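Keeping a Laundry Robot Working at a Twin-Drum Washer

Posted in Workshop and Utility Room, 2024-02-21
By Kumudini Khan

The Flikura sales page says its laundry arm "settles into any home." I have looked after one for two winters and I would not put it that way. It settles into a home where somebody has taped the floor, thrown out the bath mat and learned to change a glove. The tips below are for people who already own one, or who have been handed one to look after at work. If you are still deciding, read the part about gloves first and then think about whether you mind carrying a basket.

Start with the floor

Most of the trouble I have had with door handling came from the washer moving. A front loader walks a little on a fast spin, more so on smooth flooring. You and I don't notice. The robot does, or worse, it doesn't, and reaches for where the door used to be.

Level the washer before you teach the robot anything. Check the feet with the drums empty and again with a full load in, and tighten the lock nuts up against the body. Then put a strip of painter's tape on the floor along the front edge of the machine and a second strip down one side. When the washer has crept over a strip, push it back. Don't re-teach the robot to the new spot. I did that for most of one October and ended up with a robot that was perfectly trained for a washer standing crooked.

The robot's base gets tape too. The manual tells you to trust the cameras for this. Use tape.

Two doors are more than twice the work

A twin-drum machine looks like a gift for this kind of job – sheets in one drum, socks in the other, no waiting. What you are buying is two different doors at two different heights, and usually two different sizes. The reach for the low one is the awkward one. The arm has to come down and forward at once, and if there is a box, a bin or a cabinet next to the washer, the elbow or the back of the hand will find it sooner or later.

Teach the lower door first. If the robot can't do it from where it is parked, you want to know before you have spent an evening on the upper one. Use one parking spot for both doors if you can find one. Rajitha Debnath, who looks after the pair at the Fusthorpe workshop, keeps separate spots and has better luck with it than I do, but he also has more floor.

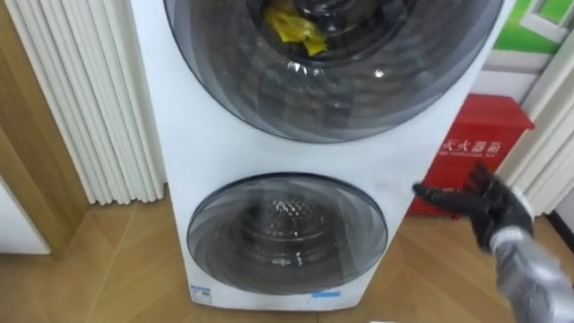

Photo: Sumaiya Bandara / Fusthorpe

Dark door glass is a nuisance. It throws highlights back at the cameras, and the curved kind throws them in different places as the head moves. Bright laundry shows up well enough behind it, like the yellow thing in the top drum. I would not count on navy socks. Before you believe any "drum empty" message, open the door and run your own hand round inside. I have found things in there after every sort of all-clear, including one pillowcase that had been through the wash often enough to be see-through.

If you can, kill the glare at the source. Move the lamp, close the blind, or hang something over a window that faces the doors. There is a matte film sold for the purpose. I tried it. It peeled at the edges and the robot got interested in the edges.

Gloves

A laundry hand works in a glove, and the glove is where your money goes. The maker's figure is 500 loads to a pair. I have never come near it. Mine go at the fingertips first, then in the crotch of the thumb, and a glove with a thin fingertip will let a door handle slip long before you can see a hole.

Pinch each fingertip and roll it between your own fingers every week. If the cloth slides over itself, change the glove. Look at the cuff while you are there. The end of the glove should lie flat at the wrist joint with no fold caught in it. A fold there gets chewed when the wrist turns, and threads in a wrist joint are a repair bill.

To change one:

Power the arm down at the switch. The pause button in the app is not enough for this.
Wait for the fingers to go slack, then spread them by hand.
Peel the old glove from the cuff, inside out.
Wipe the fingers with a barely damp cloth and let them dry.
Roll the new one on a finger at a time and seat the thumb last.
Open and close the hand six times before you give it any laundry.

Don't wash gloves in the machine the robot is serving, tempting as it is. They shrink, and a tight glove makes the hand report that it is holding something when it isn't. Cold water in a sink, dried flat.

Lint

You would expect the wet end of this to be the problem. In my house it was lint. It collects at the finger joints under the glove and packs down into something like felt. A soft, dry paintbrush gets it out. Skip the canned air, which drives it further in. The Flundasico joint spray that gets recommended everywhere left a film on mine that picked up more lint than before, so I have gone back to the brush.

Wipe the forearm too, mostly so you can see new scratches. A scratch that shows up in the same place twice means the arm is hitting something. Go find it.

Keep the reach clear

Stand where the robot stands and swing your own arm through the job. Anything you brush against has to move. If it is something that has to stay put, such as safety gear, move the robot's parking spot and teach it again. Nothing that people may need in a hurry should be behind an arm that is powered up.

Folding partitions and curtains need watching. They drift. Pin them or tie them back.

What I would not bother with

The add-on door hook from Mwakalinga. It works nicely on one door size and you have two.

Voice commands with the spin cycle running.

The monthly "full calibration." Nilmini Fakir runs hers faithfully and I run mine when something goes wrong, and we compared notes over a whole winter without finding a difference. If the tape lines up and the glove is good, leave it alone.

The detergent drawer. Mine can be taught to fill it. I have cleaned blue liquid off the floor, the feet and the inside of the wrist, and I pour it myself now.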